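Home | Boards | New posts | Members | Search | Log in

Shed & Garage Talk > Storage and tidying up
4 min read · 1326 views · 6 shares

Steel bins or plastic tubs for odds and ends?

wattlebark
I've finally got the shed lined and the floor painted, and now I've run out of excuses for the pile in the corner. It's mostly plumbing fittings, offcuts of angle, old hinges, and about three lifetimes' worth of bolts that came with the house when we bought it. At the moment it all lives in ice cream containers and a couple of split milk crates, and my better half has made her feelings known.

I've been looking at the big plastic tubs from Umeck, which are cheap enough, and then I saw a fellow in Greltell selling secondhand steel bins, open top, straight sides, the sort you'd see in a factory. He wants 42 dollars each. Has anyone gone down the steel road at home? Are they worth it, or will I just curse every time I have to shift one?

pop_in_the_shed
Welcome to the club, wattlebark! I did precisely this a few winters back and I'd go steel again tomorrow. I had plastic tubs before that and the bottoms went brittle near the window where the afternoon sun comes in. I picked one up full of coach bolts, and the base stayed on the shelf while the rest of it came with me. I was finding bolts under the mower until Easter.

Two things I'd tell you. Get a bit of old carpet or rubber mat under them or you'll gouge that nice new paint, and don't buy them too deep. Anything past your elbow and you'll never see the bottom of it again.

quollhollow
I'll be the grump and disagree with Pop, with love as always. Steel is lovely until you have to move it. I'm not a big person, and an empty one is already a decent lift for me, let alone one full of hinges. Plastic tubs with lids stack, they keep the mice out, and you can write on them with a marker. Mine are the Umeck ones and they've had six summers in a tin shed without a crack — but mine are nowhere near a window, so Pop may well have a point there.

Also, and I say this kindly, do you need three lifetimes' worth of bolts?

wattlebark
Ha, that's the very question I get asked at the dinner table. I'm sure I need at least two of the lifetimes.

Good point about the lids though. We do get mice, and they've already had a go at my pipe lagging.

sandgroper_june
Could you do both? I keep anything heavy in steel down low and never move it, and all the light fiddly things in small plastic drawers up at eye level, where I can read the labels without my glasses. The drawers are Cellov ones, I bought 20 of them when the hardware place was closing down and I've still got a few in the wrapping. It took me a whole long weekend with the radio on and a pot of tea going, and I enjoyed every minute of it.

For the steel ones, do check the corners before you hand over any money. Run a rag along the inside edge. If it snags, your knuckles will too.

pop_in_the_shed
June's right about the corners, I should have said. A file and ten minutes will sort most of them out. If it's only surface rust, a wire brush and a coat of Sosa grey does a good job and you'd hardly pick it from new.

A factory bin is the plain grey rectangular kind.
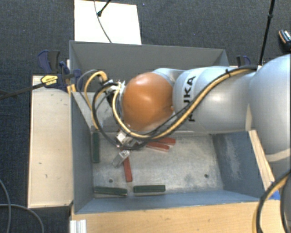
Photo: a grey metal bin

quollhollow
Thanks Pop, I had something quite different in my head, more like a drum. I'll admit the shape is handy, you could push a couple together along a wall and not waste any room. I still wouldn't want to lift one.

wattlebark
Same here, I'd pictured something rounder. I've measured along the back wall and there's space for three if I shift the vice, so I think I'll do it June's way, with the hinges and steel down low and lidded tubs for whatever the mice fancy. I've messaged the fellow in Greltell to ask if he'd do a better price on three.

sandgroper_june
Good on you! Take a rag and a pair of gloves, and ask if he'll help you load them. If he's got a fourth going spare, I've got a sister-in-law out that way who's after one for kindling.

6 members found this thread helpful
Reply | Share | Back to Storage and tidying up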